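Waiting for a decision

Aug 23, 2018

The letter from the Home Office did not come this week either. I say "either" as if I had been expecting it, and I suppose I had. My solicitor at Baranauskienė told me in December that the decision on my asylum claim might take six months, and I wrote that down and counted forward, which was a mistake. Six months went by in June.

People ask me what the waiting is like, so I will try to put it down plainly. Most of it is dull. I get up, I check the post in the hall, I walk to the library in Prilbridge and I use a computer there until the hour runs out. The library is quiet and the staff don't mind if you stay on and read after your hour. I have read all of the crime novels on the bottom two shelves and have started on gardening, although I don't have a garden.

I am not allowed to work. I was an electrician for eleven years before I left, and I can see from the pavement which houses on our road have had bad work done on them. There is a form you can send after a year of waiting, asking for permission, but it only covers jobs on the shortage list and mine isn't on it. I applied anyway. The refusal came quickly, so somebody there can write a letter when they want to.

The house is run by a company called Rallell. There are six of us on three floors. I share a room with a man who works through the night on his English, with headphones on, and whispers the answers. We get on well enough. The boiler was out for nine days last winter and I reported it four times by phone and once on the website. The third time I offered to look at it myself, and the woman on the line said I must not touch it. I didn't touch it. The man who finally came replaced one valve and was gone in twenty minutes.

Money is the other thing people ask about, usually a bit carefully. It goes on to a card each week and it is under 40 pounds. The card works in most shops but not on the market, so if I want market vegetables I have to take cash out first and plan for it. A bus day ticket would take a good part of a week's food, so I walk. Signing in at the reporting centre is the exception. It is too far on foot, and they send a ticket if you ask for it in time. If you ask late you pay yourself and claim it back, and I am still owed for two trips.
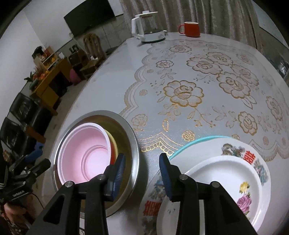

I go to the drop-in at the Erkia centre in the afternoons. It is two rooms behind a church, with a kettle, a desk for advice and a cupboard of coats. I went first for the advice desk. A volunteer there read through my screening interview with me and found that the date I left home had been typed wrong, out by a whole year. I had signed that page. I was tired when I signed it and the interpreter was on the phone from somewhere with a bad line. If you are reading this and have your own interview coming up, ask for your copy and read every page of it, including the parts about your family. Corrections should go in through your solicitor, in writing, and keep a copy.

Mine went in during the spring. I have a receipt for it but no reply.

The main interview was harder than I had been told. It lasted most of a day with one break. The questions went round and came back to the same place from another side, and I understood why they do that, but it is hard to be asked for a third time what colour a door was. I answered what I could remember. Where I couldn't, I said so. I had 70 pages of papers with me and the officer took copies of nearly all of them, apart from the photographs, which he looked at and handed back.

Last month a local councillor came to the centre to listen to us. There were more people than chairs. I asked whether the council could do anything about the houses, and the answer was that the contract is not theirs and they can only pass complaints on. That was at least a clear answer. Someone else asked about college places and it seems there may be a free English class from September, level 2, on the north side of town. I have put my name down. The walk is 50 minutes each way, which will be fine until the weather turns.

I rang the solicitor again this morning. She says we can send a letter asking for a date, and if there is nothing after that there are further steps, but each of them takes time too. We agreed to send the letter. I have to go in and sign something first, so that is tomorrow's job, and I need to find my other shoes.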